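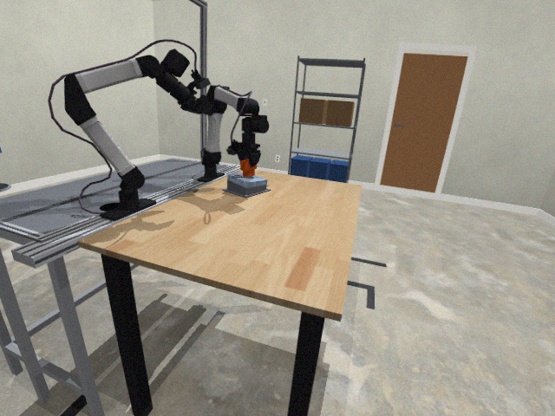 The first thing Elsie Hebden did when I sat down was hand me a rag. "You can hold that while we talk," she said, and then she didn't need it for the next hour.

Elsie looks after the two-arm cell at Trarow, and she builds every job in simulation before she lets it anywhere near the real rail. I asked if that got tedious. "Oh, I love it! I can crash an arm before lunch and it costs me a cup of coffee."

Mostly she's hunting for cable trouble. The cables run along the outside of the arms, and back in December one of them snagged at the wrist and wore through (she still has the piece in a drawer). "So now I bend the elbow every silly way I can think of and look at the slack. If I don't like it, I move the clip."

Then there are the orange gripper fingers. She swaps a pair after 90 hours, checks the bolts at the base, and re-teaches the pick on the box from 4 heights. Her colleague Sveva Sartori would rather wait until the fingers slip. "We argue about it," Elsie told me, laughing. "Sveva's cheaper than me."

I wanted to know what she'd change if she could. She thought about it for a good while. "A longer rail," she said. "And somebody else to wipe it down."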